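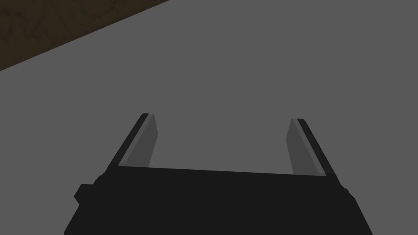
Wrist view, simulated cell: gripper open over the grey surface, nothing in the fingers.

Zastura gripper simulation kit, trial licence
Pre-use checklist with my comments
Checked by: Elisa Martinelli
Date: June 18, 2018

1. Licence and install. OK. Went on without a fuss, though the installer wanted to put its folder in a daft place and I had to move it. Lindqvist, who sell it over here, answered my email the same afternoon, which was nice of them!

2. Emergency stop button on screen. OK. I pressed it 12 times during a move and the arm halted every time. I'd still like it bigger (and red, please, the pale orange does nothing for me).

3. Fingers open fully at start-up. OK. Both are well apart and the gap is clear.

4. Joint limits. OK with a comment. The arm stops where it should, but the warning message vanishes before I've had a chance to read it.

5. Collision warnings. NOT OK. I drove the wrist gently into the Turel fixture model and got no beep and no message, nothing in the log either. Tried again with the sensitivity at 3 and then it did complain. The default needs changing before any of our trainees get near it.

6. Close work near containers. OK, but go slowly. With the big white basin filling most of the wrist view and the flat grey slab hanging down across it, I find it very hard to judge depth, so I keep the side view open as well. 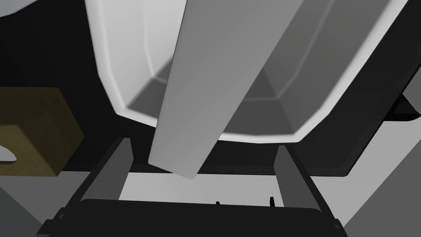

Can the trial licence be used on more than one computer?
It covers 2 machines, as long as both are registered under the same account.

7. Reset between runs. OK. Everything goes back where it began. Takes longer than the Furkunent package we tried before, but I can live with that.

8. Manual. Partly OK. All 56 pages are there and the safety chapter is good. The index is hopeless.

Action: item 5 to go back to Lindqvist, recheck in August. Items 4 and 8 are grumbles, so leave them open and carry on with the trial.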